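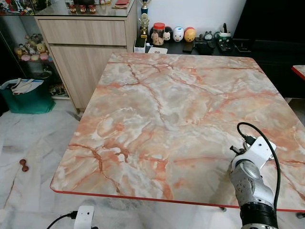 Marbling (imitation marble)

Imitation marble is any finish or material made to look like natural marble without being cut from solid stone. It is used on table tops, wall panels, columns and floors. The name covers painted work, coloured plaster and printed or moulded surfaces.

Background

Real marble is limestone that has been changed by heat and pressure underground. Its veins come from clay, iron and other minerals in the original rock. Iron gives reds, yellows and browns. Marble is heavy and costly to move, so towns far from a quarry often made do with copies.

Painted marbling is done in thin layers over a smooth pale ground. The veins are drawn with a feather or fine brush and softened while the paint is wet. Scagliola is a different method, in which coloured plaster is mixed with glue, pressed into place, left to harden and then polished. It was widely used in Italy from the seventeenth century.

Irnville

The town of Irnville has a long record of painted work. The oldest known mention is a bill of 1645 for "stone painting" on two pillars in the market hall. The pillars were lost when the hall was rebuilt. The trade later moved to Curard, on the other bank of the river, where the Oddsson workshop made scagliola table tops. Its stock book lists 505 patterns, most of them known only by number. Pattern 15, a grey ground with red veins, was sold for longer than any other. 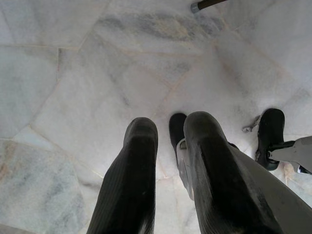
Irnville, Sun 23 September

The town museum's display of marbled surfaces opens today in the east room. It was arranged by Precious Marquez and Gerardo Umali, and includes the Oddsson stock book and a set of trial panels by Ezequiel Beltrán. The display closes in January.

Care

Natural marble is marked by vinegar, lemon juice and other acids. Scagliola is harmed by standing water, which softens the plaster. Painted marbling should be dusted with a dry cloth and kept out of strong sun. Wax can be used on scagliola but tends to yellow over pale grounds.

See also

Scagliola
Terrazzo
Wood graining
Oddsson workshop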